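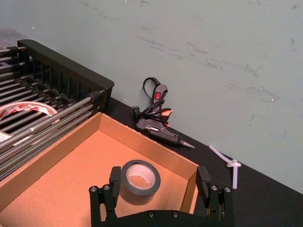
Two months in and I still walk over to the arm's table first thing, before coffee, before I've even hung up my coat. I told myself I'd write about it once the novelty wore off, but it hasn't, so I'm writing now!

For anyone new: I work the supply side at Granonby, where we put together repair and packing kits. We make 600 kits on a good day and fewer in April, when half the town seems to be moving house and the orders come in odd sizes. Every kit gets some mix of tape, glue sticks, a cutter, labels. Until this winter every one of those things was picked up by a human hand and put in a box by a human hand, and for a big part of the day the hand was mine.

Now the tape is the arm's job. Duct tape mostly, and it's learning packing tape. You would think a roll of tape is the easiest thing in the world to pick up (I did), and then you watch a gripper try it. Lying flat is one problem. Standing on its edge is a different one, because it wants to roll off, and the two fingers have to come down on either side and close evenly. The first week I caught myself holding my breath every time. I'd never once thought about how I pick up tape. I know a lot about it now.

We try new stuff on the practice table before it goes anywhere near the line. A shallow cardboard box, a dish rack from somebody's kitchen, whatever is lying around. The rack is my favorite because the rods make everything sit at a funny tilt. Things that work there tend to work out on the floor, where nothing ever sits straight either. The glue gun is next on my wish list, though the cord is going to be a headache and I've been told to be patient.

So what has changed for us? My wrists, first of all. I used to go home on a Saturday after a short shift and not want to open a jar. There are 21 of us on the floor and everyone has the same number of hours as before, which I was nervous about and asked about, out loud, in front of people. Two of us moved over from picking to looking after the arm, and I'm one of them. That means I set out the trays, watch the grabs, write down what got dropped and how, and talk to the folks at Sturnell who handle the software side. They really do want the notes! I sent them a long rambling one about cardboard walls being too close to the fingers and they called me back the same afternoon.

Not all of it is great. The line used to be chattier. When four of us stood picking at Grube station you could get through a whole TV season's worth of plot in a morning, and now there are two people there with a hum between them. Breaks have gotten longer and louder to make up for it, I think. And some people plain don't like it, and I get that, and I don't try to talk them around.

But I've been packing boxes for a long time and I had stopped learning anything from it. Now I have a notebook full of little drawings of tape rolls. The next tray layout comes over from the Lorance building this week, with the packing tape mixed in with the gray stuff for the first time, and I've already asked to be there when it runs.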